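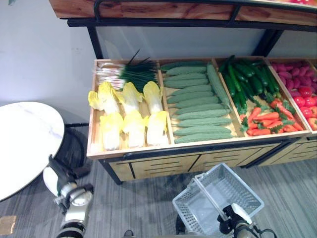 Spring vegetable boxes: what changes this season
Lovgate Growers' News, 11 September 2021

The spring boxes start next week. Members who were with us over winter don't need to sign up again, and your box size and pick-up point will carry over unless you tell us otherwise. New members can still join for the full season. We have over 300 households on the list now and the packing shed can manage a few more before we have to start a waiting list.

The biggest change is to the order cut-off. It used to be Wednesday night, which left the growers picking on guesswork and then topping up in a hurry. From this season the cut-off is midday Tuesday. Anything you add after that will go on the following week's order. The online form closes by itself, so please don't email extras through to the office on Tuesday afternoon and hope for the best.

What to expect in the boxes

September is an in-between month. The last of the winter crops are still coming out of the ground and the summer ones are barely in. Expect plenty of silverbeet, leeks, cabbage, carrots and beetroot for the first few weeks, with broad beans and peas building up after that. Likum are sending asparagus again, though their first cut will be small and it will go to the large boxes before the small ones. We will swap that around later in the season so everyone gets some.

Potatoes will be whatever is left in store until the new crop is ready. Some of them will have started to shoot. Knock the shoots off and use them as normal, but throw out any that have gone green. Tomatoes, capsicums and zucchini will not be in the boxes before November. We get asked every year if we can buy some in from further north and the answer is still no, as the boxes are meant to be local.

Salad leaves now come in 200 g bags for every box size. The old large bag was coming back half used, according to the survey, and a lot of it was ending up in the compost.

Keeping it fresh

Most of the complaints we received last spring were about things going limp by the weekend. A few notes for newer members.

Take the tops off carrots, beetroot and radishes as soon as you get home. The leaves keep drawing water out of the root. Beetroot tops are good eating and can be cooked like silverbeet within a day or two.

Silverbeet and kale want a damp tea towel around them and the bottom of the fridge. If they have wilted, cut a centimetre off the stems and stand them in cold water for half an hour.

Asparagus keeps best upright in a glass with a little water, in the fridge door if it fits. Eat it early in the week.

Leave broad beans in their pods until you want them. Potatoes and onions stay out of the fridge, in the dark, and apart from each other.

Pick-up points

Lovgate shed is open for collection at the same hours as before. Tillby has moved to the side entrance, and there is now short-stay parking along the fence. Please don't park across the neighbour's driveway, even for a minute.

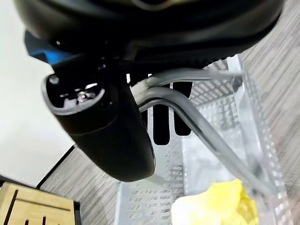
The Sumampouw Road pick-up has closed for the time being. Only 3 households were still using it and all of them have been moved to Tillby. If another group forms out that way we are happy to look at it again.

Boxes not collected by closing time are given to the community pantry the next morning. If you are running late, ring before closing and your box can be put aside overnight. There is no refund on uncollected boxes. If you are going away, you can pause your order on the website up to the Tuesday cut-off.

Returning boxes and bags

We are short of boxes. The waxed cartons can go out many times over if they come back flat and clean, so please have a look in the garage. Bring them to any pick-up point and leave them on the pallet. Egg cartons are welcome too. We can't reuse the salad bags, but they can go in your home compost if you tear them up first.

Prices

Small and medium boxes stay at the winter price. The large box goes up by a dollar to cover the extra freight on the Likum produce. Fruit add-ons are priced week by week and will be listed on the order form each Friday.

Members who still pay by cheque should send it to PO Box 2159, with the name on the account written on the back. Direct debit payments will be taken on the day after the cut-off.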